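Rumura is hiring 2 cell attendants for the kitting floor at our Fasari building. The posting went up January 7, 2022, and we would like both people in place by the end of February.

## Background

Kitting at Fasari has been done by hand since the building opened. A kitter picks parts from bins, sets them in a tray in the right order, and sends the tray to packing. We are moving the simplest trays over to robot arms, starting with one line. The arms are programmed in simulation first, with plain colored blocks standing in for the parts, and the programs are then brought out to the floor. The attendants will work on both sides of that.

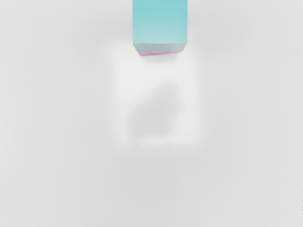 **Will current kitters lose hours when the arms start?**
Hours stay as they are through the first line. Kitters whose trays move to the arms are reassigned to mixed trays, returns or inspection at the same pay grade, and they can apply for these two openings ahead of outside candidates.

## What the job is

You will look after 4 arm stations during a shift. Most of the day is spent loading part trays, clearing stops, and writing down what stopped and why. When the same stop keeps coming back, you take it to the programming desk and work through it with them in Fukinitz, the software we use for simulated runs. You don't need to write code. You do need to be able to look at a run and say "a person would have turned that part before setting it down."

Other duties:

- Start-of-shift checks on each station, using the printed sheet
- Swapping finger tips when they are worn
- Hand kitting when a station is down, so you must be able to keep up with a manual line
- Showing kitters from other shifts how to stop and restart a station safely
- Sitting in on the weekly review with the programming desk

The full line is planned for 3000 trays a week. We won't run at that number until the attendants and the shift lead agree it is ready.

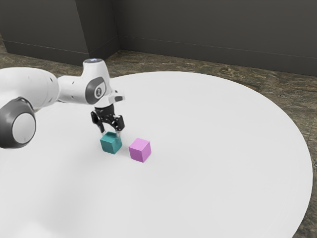 *Simulated run: gripper lowered over the teal block, pink block beside it.*

## What changes from hand kitting

There is less walking and less reaching. There is more standing by, more screen time and more paperwork. Some people who like a steady rhythm find the waiting hard, and you should think about that before applying. Noise is lower than on the packing side. You will lift trays of up to 2 pounds often and full bins now and then.

## What we ask for

- One year on a kitting, packing or assembly floor, here or anywhere else
- Clear handwriting or decent typing
- Able to work either shift during training

Robot experience is welcome but doesn't move you up the list. Training is paid at the full rate. It covers station safety, basic use of the simulation software, and a stretch working alongside the programming desk. The station safety part ends with a practical check, and you can take it again if you miss something the first time.

## Applying

Hand in the short form at the Paul Street entrance or ask for one to be mailed. Current employees should write their badge number at the top and let their lead know. Kaan Canpolat runs the kitting floor and does the interviews. They are held in room 135 and include a short manual kitting task, so wear closed shoes. Bring any forklift or safety cards you hold.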